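双臂装配工位用了一季之后:Groris 双臂套装评测与采购账
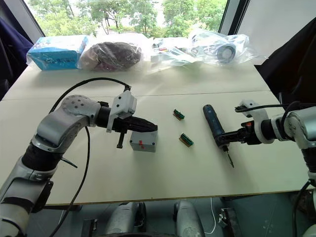

文/Liên Hà
发布于 2024年12月7日 | 栏目:设备与预算 | 阅读 2,000

先说结论,方便赶时间的人:如果你的产线上有小批量、换型频繁的电子件装配,手里又有一个能写点程序的人,Groris 这套双臂可以列进明年的候选名单。如果你只有一种产品,一年到头拧同一颗螺丝,买一台固定式自动锁螺丝机,钱花得更值。

我在 Hồ 负责设备采购和工位规划。我们做的是小型控制板和接线模块,订单杂,单批数量不大。套装是从经销商 Relau 那里买的,自费,没有拿样机,也没有返点。评测里不写具体成交价,合同里有保密条款,而且各地报价差别大,写出来参考意义有限。我改用比例来说。

一、买之前怎么算的

立项的时候,我们把要做的工序列了一张表:取小件、把接插件摆到位、扶住、用电动螺丝刀拧紧、放到一边。单臂也能做,前提是给每种板子做一套夹具。我们翻了过去的工单,夹具费用加上换型停工,占掉的钱比想象中多。双臂的吸引力就在这里,一只手扶,一只手拧,夹具可以简化很多。

当时比较了三个方案:

方案一,单臂加专用夹具。设备最便宜,夹具按品种持续花钱。
方案二,双臂套装,也就是最后买的这套。
方案三,继续人工,多配一把好的电动螺丝刀和一个平衡吊。

方案三一直没有被划掉。到现在我们还有两个品种走方案三,人工就是快,没必要硬上。做预算的人最好把“不买”也当成正式的一栏写进表里,领导问起来有数字可以回答。

二、到货和安装

从下单到货齐,合同写的是 45 天,Relau 按期交了。机械臂本体、控制器和夹爪一起到,螺丝刀支架晚了几天,走的另一张发货单。验收时请注意这一点:支架属于选配件,报价单上和本体不在同一页,漏订的话设备到了也拧不了螺丝。

安装本身不复杂。麻烦的是桌子。我们原来用两张浅色的桌子拼起来,中间有一道缝。小件滑到缝边上,夹爪去取时位置容易偏。后来的做法是把取放区域都安排在缝的同一侧,程序里划了禁放区。如果重新来过,我会直接订一张整板的台面,这笔钱和整套设备相比很小。

工位靠窗。白天光线变化大,对靠视觉定位的程序有影响。我们加了遮光布,下午的识别稳定了不少。规划工位时,把采光写进检查表,和电源、气源、地面承重放在一起。

三、外观和结构

手臂外壳是银白色,表面比较亮,关节处有黑色护套。亮面容易留手印,擦起来倒也方便。夹爪是黑色的平行指,开合方向单一,夹小盒子和方形接插件都合适,夹圆柱形的东西要另配指头。

走线是我最想提意见的地方。黑色线缆从手臂上方绕一个大弧再落到桌面,手臂往外伸的时候够用,往回收的时候线就堆在台面上。写程序要给它留空间,摆料也要避开它。Groris 的手册建议加装线缆吊架,吊架另外收费。建议在第一次谈价时就把它谈进去,事后单买没有议价余地。

四、实际干活的表现

测试用的料是带一排金属针脚的绿色小接插件,还有一个浅灰色的小塑料盒。都不重,尺寸小,对重复定位的要求比对负载的要求高。

取放。夹爪取小塑料盒没有问题。取接插件时要从侧面进,针脚朝上,碰到就有可能弯。调试的头几天弯过一些,后来把夹爪的下降速度放慢,力度上限调低,情况好转。节拍因此变长,这部分损失要算进产能。

拧螺丝。我们没有买原厂的电批模块,用支架夹了一把深蓝色的充电式电动螺丝刀。好处是便宜,坏了随时换一把。坏处有三个。充电式的要管电池,我们按班次轮换。扭矩只能靠螺丝刀自己的挡位,控制器读不到数据,客户要扭矩记录的产品不能走这个工位。还有就是批头对螺丝孔的角度,支架稍微松一点,批头末端就偏了,我们要求每班开工前检查一次支架螺钉。

双手配合。这是多花钱买到的东西,值得单独写一段。左右两只手从桌子两侧伸到中间,工作区重叠的部分比样本册上画的要小,靠近桌子中线才好用。摆料时把需要双手处理的东西放在中间,单手能完成的放两边,程序会简单很多。两只手离得近的时候,控制器会主动降速防碰撞,这个功能可以调,但我们没有关掉。

编程。拖动示教上手快,我们的操作员用了一个上午就能教一段取放动作。双臂同步的部分要在软件里改时序,界面一般,中文翻译有几处和按钮对不上。Relau 的技术支持来过两次现场,之后都是远程。

连续运行。我们统计过一轮,212 件为一个批次,中途停机两次,一次是线缆蹭到料,一次是螺丝没有对准孔。两次都由操作员处理后继续。对我们来说可以接受,但还不能做到完全无人看守,预算里的人工不能全部划掉。我按半个人来算。

五、总账

很多人做预算只看设备报价,下面是我们实际花钱的构成,按金额从大到小排:

双臂本体和控制器,占总额一半多一点。
夹爪和夹爪指头。备用指头要多订一副,磨损件,临时订货等得久。
安装调试和培训。
工位改造,包括遮光、电源和地面走线。
螺丝刀支架和螺丝刀。
备件和第一年的维护。

第一版预算里我漏了工位改造和备件,后来追加了一次,流程走得很不愉快。做计划的同行请把这两项放在第一版里,哪怕数字粗一点。

还有一项是隐性的,就是调试期的产能。工位占着地方,人也占着,出来的合格品很少。我们把调试期的损失记在项目成本里,没有摊到车间。财务起初不同意,后来接受了。谁来承担这笔账,最好在立项会上就说清楚。

六、和 Kovthorpe 的比较

我们也看过 Kovthorpe 的同类产品,在展厅试了半天。他们的线缆从手臂内部走,桌面干净得多,软件也更顺手。价格高出一截,末端接口用自家的标准,第三方螺丝刀支架装不上,只能买原厂电批模块。模块带扭矩记录,如果客户对这个有硬性要求,Kovthorpe 算下来未必更贵。我们的客户大部分没有要求,所以选了 Groris。

交期方面,Kovthorpe 当时不肯在合同里写死日期,这一点也影响了决定。

七、物料摆放的小问题

这套设备没有配料盘,料怎么放要自己想办法。我们刚开始的时候,散件都装在透明塑料袋里,靠窗一侧排开放着,操作员手边方便,机器却用不上。袋子反光,口也不规整,夹爪没法从里面取件。现在的流程是由人把袋里的件倒出来,摆到桌面的固定位置,再启动程序。

想进一步省人工,要配振动盘或者料盘加视觉。我向两家供应商询过价,加上以后总投资要再上一个台阶,回收期会拉长。这一项我放在第二期,等第一期数据够了再报。

八、打分

机械部分:好。重复定位满足小件装配的要求。
走线:偏差。需要另买吊架。
夹爪:好,方形件合适,圆形件要换指头。
软件:中等。
售后:好,Relau 响应快,备件价格表肯提前给。
性价比:多品种小批量场合为好,单一品种为差。

九、给准备立项的人

报价单请供应商按“开箱就能干活”的标准来列,支架、吊架、备用指头、培训都写在同一张表上。拿到表以后,自己再加上工位改造和调试期损失。

带着自己的料去试机。供应商的演示件通常又大又好夹,看不出问题。我们带去的是最小的接插件,试了以后才知道夹爪指头要换窄的一款,在合同签之前就换掉了,没有多花钱。

付款节点建议把尾款和验收批次挂钩。我们的验收条件是连续做完一个批次,停机次数不超过约定值,合格率写明算法。Relau 同意了,双方都没有扯皮。

第二套暂时不买。明年 1 月我们会把全部运行数据整理一遍,重点看夹爪指头的磨损和螺丝刀的更换频率,再决定要不要把现在人工做的那两个品种也挪过来。吊架已经下单,装好以后我会在文末补一段。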